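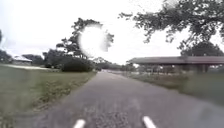
The **Flutholm** is a four-wheeled outdoor robot used for path inspection and small deliveries in parks and on campuses. It was developed under the project name Rezende and is best known among the people who look after it for the amount of looking after it requires. Most published material deals with its navigation. This article covers setup, routine care and repair.

## Setup

A Flutholm arrives in two crates, one of which contains mostly foam. Assembly takes two people an afternoon, or one person a weekend and some language. The body weighs 55 kilograms without its battery and should be lifted by the side rails. The white front parts look like handles and have been treated as such at nearly every site, with results described under *Repairs*.

Before its first run the robot is walked along its route at low speed, so that it can learn where the pavement stops. It does this well where there is a curb. Where asphalt simply gives up and becomes grass, the operator has to correct the edge by hand on the setup tablet. The manual calls this step "optional." Operators who took the manual at its word have retrieved their robots from lawns.

## Camera care

The forward camera sits low behind a flat clear cover and sees the path ahead along with the tips of the robot's own front parts. The tips serve as a handy reference: if they have moved in the picture since the last check, either the camera has shifted or the front has, and both call for a wrench.

The cover is the weak point of the design. It collects drops, dust and fingerprints, any of which turns into a soft pale blotch over whatever lies behind it. Blotches against the sky do little harm. Those over the pavement can confuse the edge finder, which has been known to slow to a crawl in deference to a smudge.

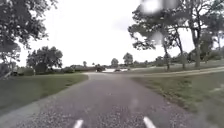

*View from the forward camera on a park path, with droplet-like smudges over the pavement and the trees.*

Cleaning is done with a damp microfiber cloth, then a dry one. Paper towels scratch the cover, and sleeves are worse. A replacement cover is held on by 14 screws, a figure that the designers have defended at length and that no technician has ever praised.

## Routine maintenance

The service schedule is based on hours of driving:

- **Every 18 hours:** wipe the camera cover, clear grit from the wheel wells, check tire pressure.
- **Every 200 hours:** replace the wheel seals, regrease the steering joints, tighten the front brackets, recheck the camera angle.

Coarse asphalt wears the tires evenly. Gravel side paths do not, and small stones lodge between the hub and the seal, where they make a noise that passersby feel obliged to report.

## Repairs

Bent front brackets are the most common fault. They can be straightened once in a bench vise; a second straightening usually produces two brackets. The Diltitz workshop, which handled most early repairs, sold a thicker steel version that solved the problem by passing the force along to the chassis.

Steering drift comes next. It is often blamed on software and usually cured with a tire pump. Elaine Macedo, who wrote the repair guide for the Stuton fleet, put the pump on page one and moved the diagnostic menu to an appendix. Later editions of the official manual adopted her order without mentioning her.

Battery faults are rare. The connector is keyed and cannot be inserted backward, although the guide includes a photograph of one that was.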